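De: Antigoni Chatzigeorgiou
Para: lista Softbol Hikia
Data: 16 de agosto de 2022
Assunto: Re: sinais da terceira base e jogo com o Tiscombe

Boa tarde a todos,

Respondo ao Panagiotis na lista e não em privado, porque o assunto interessa também a quem joga na equipa B.

Panagiotis Stergiou escreveu:
> No jogo com o Mavromatis perdemos dois corredores por causa de
> sinais mal lidos. No quarto inning dei o sinal de toque e o batedor
> fez swing completo, com a corredora da primeira já a meio caminho.
> No sexto foi o contrário: não dei nada e houve quem visse um roubo.
> Proponho que voltemos aos sinais de abril, que eram menos e toda a
> gente sabia. Além disso desconfio que o banco deles já tinha
> percebido o indicador, porque pediram lançamento fora duas vezes
> seguidas quando íamos correr.
> Se alguém tiver outra ideia, que diga antes do próximo treino.
> P.S.

Concordo com a primeira parte. A série actual tem sinais a mais para uma equipa que treina duas vezes por semana, e quem entra do banco a meio do jogo fica perdido. Quanto ao indicador, revi a folha de jogo e não estou tão convencida. O primeiro lançamento fora foi com contagem de 2-0, o que é estranho, mas a receptora do Mavromatis já tinha feito o mesmo contra o Tritine sem ninguém na segunda. Pode ser hábito dela. De qualquer forma, mudar o indicador não custa nada.

A minha proposta é ficarmos com 3 sinais para o batedor (toque, bater e correr, deixar passar) e um para a corredora. O indicador passa a ser a pala do boné nos innings ímpares e o cinto nos pares. O sinal que conta é o primeiro depois do indicador. Tudo o que vier antes é para ignorar. Para anular, o treinador passa a mão pelo peito de um ombro ao outro e a jogada fica sem efeito.

Quem não perceber o sinal sai da caixa e pede repetição. Prefiro perder uns segundos a perder uma eliminação. O árbitro do último jogo foi paciente com isso, o próximo pode não ser, por isso convém pedir logo e não depois de a lançadora estar na placa.

Sobre o jogo com o Tiscombe: o campo é o deles, o do fundo, com a vedação curta do lado direito. Até agora marcaram 37 corridas na época e sofreram 30, portanto não é uma equipa que nos vá esmagar, mas batem bem bolas altas. A lançadora titular é canhota e usa muito a mudança de velocidade depois do segundo strike. As nossas canhotas tiveram dificuldades com ela no ano passado e penso pôr a ordem de batimento alternada. Ainda não decidi quem abre.

A lista de convocadas pode ter até 16 nomes. Quem não puder ir responda a esta mensagem, mesmo que já me tenha dito de viva voz no treino, porque depois não me lembro. O transporte é em carros particulares, como sempre. Faltam dois lugares para o material, e o saco dos capacetes não cabe no carro do Panagiotis com as cadeiras das crianças montadas.

Outra coisa: os resultados da página continuam errados. A vitória sobre o Tritine aparece como 8-5 e foi 8-6. A sexta corrida deles entrou num lançamento descontrolado, com duas eliminadas, e está na folha assinada. Já escrevi à organização e mando outra vez se não mudarem até ao fim do mês.

Seguem em baixo os pontos para o treino, pela ordem em que os vamos fazer.

1. Aquecimento e lançamentos em pares, com as receptoras à parte.

2. Sinais novos, primeiro parados e depois com corredoras nas bases. O Panagiotis fica na terceira.
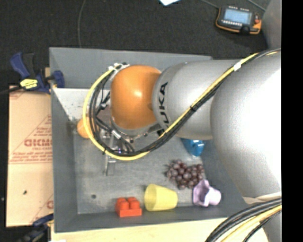 3. Toques para a linha da primeira, com a defesa a fechar. Tragam luvas de batimento, as da equipa estão rotas.

4. Jogo curto entre nós, cinco innings se houver luz.

Cumprimentos,
Antigoni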